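Ticket n° 46 – Blocs verts qui ne s'emboîtent pas / rangement dans le bac bleu
Catégorie : matériel de table, jeu de blocs
Statut : en attente fournisseur
Ouvert par : atelier Stindotthorpe
Suivi dans : Clerko
Date d'ouverture : 2 avril 2018

Problème signalé

Les gros blocs verts à plot (base rectangulaire à rebord, plot rond au milieu) ne tiennent plus quand on les empile. Ça penche, ça glisse, au bout d'un moment tout tombe. Les bleus pareil mais moins. Lot livré par Skutport en octobre, jamais eu de souci avant l'hiver. Urgent pour nous, la table sert tous les matins.

Deuxième point, peut-être lié, peut-être pas : le bac bleu ne prend plus toute la série. Avant on rentrait tout, maintenant il reste toujours des pièces dehors à la fin. Pas compris.

Ce qui a déjà été essayé avant l'ouverture
- nettoyage au chiffon humide
- échange des pièces entre elles
- autre table
Pas de changement.

Réponse 1 – support

Bien reçu. Questions rapides :
Le défaut touche toutes les pièces vertes ou seulement quelques unes ?
Le dessous des bases est-il propre, pas d'étiquette, pas de colle ?
Comment sont-elles rangées le soir, en vrac ou empilées ?
Merci de ne rien poncer ni chauffer pour l'instant.

Réponse 2 – atelier

Pas toutes. 7 pièces à problème, mises de côté. Les autres s'emboîtent, un peu dur mais ça va.
Dessous : on a trouvé des restes de colle d'étiquette sur 4 d'entre elles. Enlevé à l'huile de cuisine puis savon. Rincé, séché une nuit sur torchon.
Rangement : en vrac. On verse dans le bac et on pousse. Oui je sais.
Pas poncé.

Réponse 3 – support

OK pour la colle, c'était une cause possible. Refaire l'essai d'emboîtage à sec, pièce par pièce, toujours sur la même pièce témoin (en prendre une qui marche bien, la marquer au crayon gras dessous). Noter ce qui bloque : le plot n'entre pas, ou il entre et ça bouge ?
Pour le bac : vider complètement, regarder s'il n'y a rien de coincé au fond, et remettre d'abord les plus gros.

Réponse 4 – atelier

Essai fait. Résultat :
Les pièces décollées (sans jeu de mots) vont mieux. Deux tiennent normalement, les deux autres bougent encore un peu, utilisables.
Les trois restantes : le plot entre, mais ça bouge. On sent du jeu en tournant. Rien de visible à l'oeil, pas de fissure, pas de bavure.
Bac : il y avait un carton aplati au fond, format exact du fond, personne ne l'avait remarqué. Enlevé. On gagne un doigt de hauteur, pas plus. Il reste encore des pièces dehors.

Réponse 5 – support

Le jeu en rotation sans fissure, on l'a déjà vu sur des pièces passées au lave-vaisselle ou laissées contre un radiateur. Est-ce possible chez vous ?
Mesurer si vous avez un pied à coulisse : diamètre du plot en bas et en haut, sur la témoin et sur les trois douteuses. Si pas de pied à coulisse, une bande de papier autour du plot, trait au stylo, on compare les longueurs.
Joindre aussi une photo de la table avec les blocs dessus et le bac à coté, pour qu'on se rende compte des tailles.

Réponse 6 – atelier

Lave-vaisselle : non. Radiateur : euh, oui, possible. Le bac était dessous la fenêtre tout l'hiver, collé au chauffage. Déplacé depuis.
Pas de pied à coulisse. Fait avec la bande de papier. Sur les trois, la bande du bas est un poil plus courte que sur la témoin, en haut pareil. Refait deux fois, même résultat.
Photo jointe. 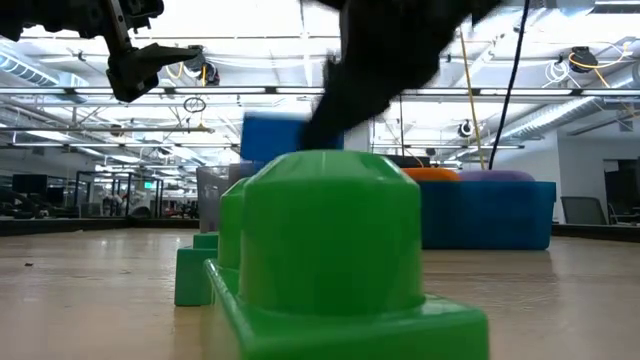
Le gros vert au premier plan, c'est le modèle dont on parle. Un autre derrière du même genre. Le bac bleu est à droite, et la boîte transparente au fond à gauche on s'en sert pour les petites pièces, elle n'est pas concernée par le ticket.

Réponse 7 – support

Merci, c'est clair pour le modèle. Série à plot arrondi, base à rebord. Vu les bandes de papier, on part sur une légère déformation à la chaleur. Ça ne se rattrape pas, inutile de retremper dans l'eau chaude.
Pour le bac : avec des bases larges comme ça, le vrac ne marchera jamais bien, les plots se mettent en travers. Essayer ceci :
1. bases à plat, plot vers le haut, une couche
2. deuxième couche retournée, plots dans les creux entre ceux du dessous
3. les bleus en dernier
Dites nous ce qu'il reste dehors.

Réponse 8 – atelier

Rangement testé ce soir. Tout rentre sauf 4 pièces, et encore, en tassant pas. Si on enlève les trois abîmées il n'en reste qu'une, qui ira sur l'étagère. Donc pour le bac c'est réglé, on peut fermer cette partie.
Par contre c'est plus long. Fait un dessin des couches scotché à l'intérieur du placard, sinon ça ne sera pas suivi.
Pour les trois verts : remplacement possible ? Facture au nom de Rezaei, pas Stindotthorpe, la commande était groupée.

Réponse 9 – support

Facture retrouvée sous Rezaei. Demande de remplacement transmise à Skutport pour trois bases vertes à plot. Gardez les anciennes jusqu'à leur retour, ils peuvent les réclamer. Pas de délai annoncé pour le moment.
Point bac : clos.
Point emboîtage : en attente fournisseur.

Note interne atelier
Les trois douteuses sont dans un sac sur l'étagère du haut, croix au crayon gras dessous. Attention la témoin a aussi une marque, un rond. Ne pas mélangr.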